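Print | E-mail
April 29, 2024
By Gil-soo Seo

4.2 Does teleoperation transfer to disassembly?

Claims that remote control yields better demonstrations than hand guiding deserve more care than they usually get. Tutora, our teleoperation interface, gave us 2,133 usable episodes out of 3,955 recorded, and we are reluctant to call that a success. Most of the discarded episodes were cut short by the operator, who had lost track of the fingertips behind a cable or a bay wall. Hand guiding avoids this problem but brings its own: the person's arm blocks the view, and the recorded forces include whatever the person was pushing with.

Earlier reports on the Vonuretti benchmark favor teleoperation by a wide margin. We doubt the margin would survive a cluttered workspace. That benchmark uses rigid parts on a clear surface, while an opened desktop tower (Figure 3) is full of wires that bend and get in the way. 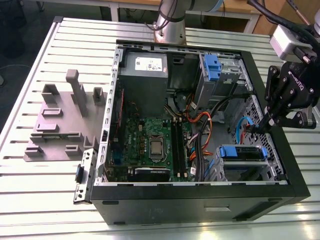
Figure 3. Gripper reaching into an opened desktop tower near the lower drive bay. The fixture plate is at left.

Operators needed 20 practice episodes before their paths stopped changing much between attempts, and even then two of them disagreed on how to approach the same drive. A policy trained on both styles averaged them and did worse than one trained on either alone.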